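Table grapes and the plate they end up on

The packing room at Nadura's Cavthorpe site handles soft fruit for hotels and function rooms. The woman who has run it since May previously worked in cold storage, and she talks about grapes chiefly in terms of stem condition and temperature.

"Most people look at the berry," she says. "I look at the stalk first. Green and stiff is good. Once it is brown and snaps, the berries will start dropping within a day or two, whatever they look like."

Fruit is held at 4 degrees and taken out shortly before plating. It is not washed until then. Water trapped between tight berries encourages mould, she explains, and the pale bloom on the skin is worth keeping for as long as possible. Bunches are trimmed with scissors into portions of 17 berries for a side plate. Pulling a bunch apart by hand tears the small stems and leaves wet holes where the juice runs.

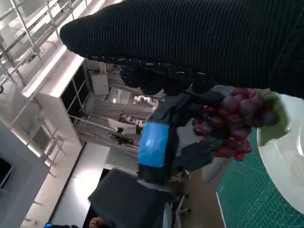 Grapes are judged for colour under the same ceiling lights throughout the year, and the grading card is replaced when it fades. Evenness matters less than buyers expect. A red bunch that runs from deep burgundy to a lighter pinkish red is accepted at Cavthorpe, provided the paler berries are firm. "Pale does not mean sour," she says. "You have to taste one from the bottom of the bunch, where they ripen last." For practice layouts she prefers a plain white round plate, with a printed grid underneath it. The lines give the trainee something to measure from when the bunch has to sit in the same position each time.

Garnish is a smaller subject on which she has firm views. A leaf goes down before the fruit and should reach the rim without hanging far over it. Real vine leaves wilt quickly in a warm room, so the standard layout allows for an artificial one in displays that will not be eaten.

The written method was drawn up with Claltia, a catering supplier, and runs to 37 numbered steps. She thinks that is too many. The section on drying is the one she would keep in full: bunches are rinsed in a colander, shaken twice and laid on cloth with the stalk upwards. "If you put a wet bunch on a flat plate you get a puddle, and the next person tips it."

The Baldursdóttir order, 1,349 side plates over one season, is the largest the room has taken on. A revised method is due on 18th October. She has asked for the trimming section to be moved ahead of the washing section, which is the order in which her staff already work.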